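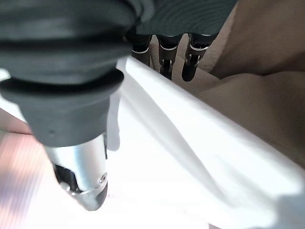 Photo: Omon press office

The Folding End

I'd been at Primwood nine years when they put the tape down on the floor. Yellow and black, the sort you see round a hole in the road, in a big square right where my table used to be. My table had been moved over by the fire door, where there's a draught that goes straight up your trouser leg, and there was a laminated sign on the wall saying SOMETHING EXCITING IS COMING TO THE FOLDING END. It had a clip-art balloon on it.

Primwood is the laundry on the Prerkell road, if you know it, behind the tyre place. We do hotels mostly, and one or two restaurants, and the big contract is Robichaud, who have the posh hotel on the seafront and the slightly less posh one by the station. Robichaud linen is white, all of it, and heavy, and they send things back if the corners aren't right. There used to be a photocopied sheet pinned up showing what a Robichaud corner should look like and what it shouldn't, and some joker had drawn a sad face on the wrong one.

Now, flat sheets have gone through the big ironer and folder for donkey's years, and I've no quarrel with that machine at all, it's like a very hot bus. But there was always a pile the big folder couldn't manage. Robes, fitted covers, anything with a tie or a flap or a funny edge, and anything that had come out in a knot. All that came down to us at the folding end and we did it by hand, and we talked. That was the job. You folded and you talked, and by four o'clock the cages were full and you knew whose boiler had gone.

The something exciting turned out to be from a firm called Omon. It came in September in a van, with two very polite young people in fleeces, and it took them most of a week to get it bolted down and switched on. I'd been expecting a sort of person, I suppose. My grandson had been telling me it would have eyes. It was arms and grippers and a lot of cable, and the fingers were metal at the ends, with this dark greeny-grey rubber sleeve further up, all ribs, like the hose on an old vacuum cleaner. I thought they looked like they'd got wellies on the wrong way up.

We were all called round to watch it do its first robe. The supervisor had brought shortbread. One of the fleeces put a robe on the surface, all bunched up, and the thing came down ever so slowly and stopped with its fingertip just over the cloth, and we all leaned in. Then it pinched a bit and lifted. Then it put it down again. Then it pinched another bit.

"It's looking for the shoulder," said the fleece.

"It's by its left hand," said the woman who works opposite me, quite loudly, the way you'd help somebody looking for their glasses.

It got there in the end. We had all the shortbread.

I laughed about it that night on the phone to my sister. I did the voice and everything. And she laughed, and then she went quiet and said, "But it'll get quicker, won't it," and I said I supposed it would, and we talked about her knee instead.

There's a board at Primwood, I should have said. It used to be for the fire wardens and the bank holiday rota, and after Omon came it had a screen put up next to it with numbers. Mine said 192, which was what I'd folded on the Monday they were measuring. The machine's said 128. I'd be lying if I told you I didn't look at that on my way to the loo and stand up a bit straighter. I was beating it, and I'd had a dental appointment! By half term the numbers had crossed over, and I started going to the loo the other way round, past the dryers.

I don't want you to think there was a great scene. There was a meeting in the canteen with a slide show, and the manager said no one was losing their job, people would be moved to where they could add more. Two of the agency girls weren't asked back after Christmas, but agency isn't counted as losing a job, it seems. The woman opposite me went to dispatch, which she liked as she got to sit down. One went to reception. And I was asked if I'd like to be what they called the attendant, which was the person who stands at the yellow tape and helps the machine when it gets stuck.

It was 40p an hour more. I said yes before he'd finished the sentence and then felt funny about it all the way home on the bus.

So I had a day's training with the fleeces. There's a button for stop and a button for carry on, and a tablet where you tell it what went wrong. You get a list to choose from. MISSED GRASP. ITEM TWISTED. ITEM UNKNOWN. There was nothing on the list for half the things that went wrong, such as when a robe came through with somebody's sock up the sleeve, and I said so, and one of them wrote it down. Next visit there was a new one on the list. FOREIGN OBJECT (SOCK). I was more pleased about that than I've been about some birthday presents.

And I'll tell you what, I got good at it. You start to see what it's about to do. It had a way of pulling a cloth tight between the fingers, so there was one long ridge running down it, very straight, and if the ridge was clean you could look away and drink your tea. If there was a pucker in it you might as well get your hand near the button. I could tell from the sound as well, after a bit. There was a little sort of sigh in the motor just before it dropped something.

What I couldn't do was talk. There was the fan noise, for one thing, and there wasn't anyone within shouting distance for another. I'd see the woman from opposite through the hatch to dispatch and we'd do faces at each other. She'd mime a cup of tea and I'd point at the machine and shrug, like it was a toddler I couldn't leave. One whole shift I said nothing out loud from clocking on till dinner except "Oh, come on, love", and that was to a gripper.

Then there was the Thursday with the wedding.

Robichaud had a wedding on at the seafront hotel, every room full, and something had gone wrong their end, so we got everything late and all at once. Nearly 2,000 pieces on the sheet, robes and napkins and table covers with a scalloped edge I'd never seen before, and a lorry coming back for it at six in the morning. The big ironer took what it could. The rest came down the line to me and the machine in cages, one behind the other, until I couldn't see the fire door.

It did the robes lovely. I'll give it that. It went at them like it had been waiting. And then it got to the scalloped covers, and it picked one up and put it down. Picked it up, put it down. ITEM UNKNOWN, said the tablet. I pressed carry on. It had another think. ITEM UNKNOWN. I rang the Omon helpline and a very nice man told me they could send an update in the morning if I could send him some pictures of the edge.

"Morning's no good to me," I said. "There's a bride."

I went and found the supervisor, and she stood and looked at the cages with her hands on her head. Then she went off, and I heard her on the tannoy, which we hardly ever use, it sounds like a swimming baths. And they came. The woman from dispatch, and the one from reception in her good shoes, and a lad off the wash floor who'd never folded a thing in his life and had to be shown. We dragged the old table away from the draught and set it up alongside the yellow tape. The machine had its robes on one side and we had the covers on the other.

Well, you can imagine. It had been months. The one from reception had got engaged and called it off again and I'd missed the lot! The dispatch one had been to Tenerife. We had the boiler, the knee, the daughter-in-law, the whole business of the parking at the doctor's. The lad didn't say a word for the first hour and then came out with a story about his uncle and a ferret that had us holding on to the table. And all the time, just over the tape, there were those dark fingers going down and up, down and up, very steady, with the white cloth stretched out between them.

Around two in the morning it dropped a robe over our side. The dispatch one picked it up, folded it without looking, still talking, and put it on its pile. Not ours. She did it as if it was the person next to her who'd dropped it.

The lorry went at ten past six. I walked down to the bus with my shoes undone.

The update came that day, as promised, and by the weekend it could do a scalloped edge as well as I could. Better on the corners, if I'm being fair, my corners go off after midnight. I told the supervisor it was working fine. Then I stood there a bit longer than I needed to, and she said, what, and I said I wanted to ask about the table.

"What about it?"

I said the socks and the stains and the ones for mending all had to be sorted by someone, and at the moment that was done in three different corners by three people on their own, and there was no reason I could see that it couldn't be done at a table, next to the machine, where I had to stand in any case. I'd written it down on the back of a rota. I'd even put in a drawing, with the tape on it, and an arrow for where the cages would come in.

She looked at it for a good long while. She asked what the squiggle was and I said that was the kettle.

She said she'd have to put it to the manager, and he'd have to see what it did to the numbers, and she couldn't promise anything before the new rota. But she folded it and put it in her top pocket, and when I came in on the Monday the table was still there, where we'd left it, with somebody's mug on it. So I put my bag down underneath and pressed carry on.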